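Boards > Household > Laundry and Linen > Cotton towels that stop absorbing

14 replies · 3 shares

plekine_mill
2019-02-28
I would like to ask for advice. I bought striped cotton towels from the shop Zararik and after two months they only push the water around on my skin. I wash at 60 with softener. Is the cotton bad, or am I doing something wrong?

oldtub1937
Stop the softener. It leaves a film on the loops. Wash them twice with no product at all and you will feel the difference. 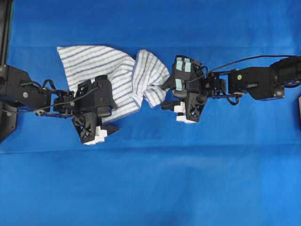

Reading time: 2 min

lindenrow
I do not agree that it is only softener. In Reltdale the water is very hard, we measured 300 on the test strip, and my white towels with blue-gray stripes became stiff without one drop of softener. I put 115 ml of white vinegar in the rinse. Also I twist them by hand before hanging, then shake them well.

oldtub1937
Vinegar every week will eat the rubber seals. I paid for a new door gasket already. Once in a season is enough.

lindenrow
My machine is an Osman and it has 11 years, with the first gasket. So I think it depends on the machine.

plekine_mill
Thank you both. I washed two times without softener and it is better, but the edges are still hard. I will try the vinegar once and write again in March.

Comments (3)

tansy_b: Please do not iron them, it makes the loops flat.

quietsink: Mine took nearly 11 washes to become good. Be patient with new cotton.

oldtub1937: Still no vinegar for me.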